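4 min read

My arm started life on the kitchen bench and was politely asked to leave. Since April it has lived at the Indham shared workshop, where I pay a small monthly fee for a bit of floor, a lot of advice and all the sawdust I can breathe. I call it Murora, after the street I grew up in, and the plan is simple enough - it should pick up a cup, put it down somewhere else, and not crush it on the way.

Plastic cups are brilliant for this. They're cheap, they bounce, and the ribbed ones give a rubber fingertip something to hold (the smooth ones I tried first shot out sideways like wet soap!). I've got mine in blue, because that was the colour the shop in Arnmont had left.

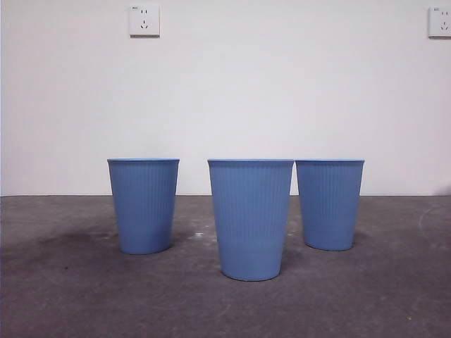 Words by Makokha
Home builder and contributing writer

Getting the spacing right has eaten most of my evenings. A cup standing by itself is easy. Put two of them nearly rim to rim and the fingers have nowhere to go, so now I teach the thing to come in from the open side and nudge its target clear before it closes. It took 1,000 practice grabs before I trusted it with a lone cup, and the close pairs are going to want 3,000 at least. I run them in batches after dinner with the radio on.

The floor has its own opinions. Concrete looks flat until you ask a machine to believe it, and my first lot of code treated every dark patch as something worth grabbing. I fixed that by ignoring anything without a bit of height to it - crude, but I'm rather proud of it.

I've burnt out two servos so far, both my own fault, both from letting the wrist strain against a bad limit while I went off to make a cuppa. The replacements are a size up and noticeably noisier. Next job is a proper cable guide down the forearm, and after that I want to try stacking.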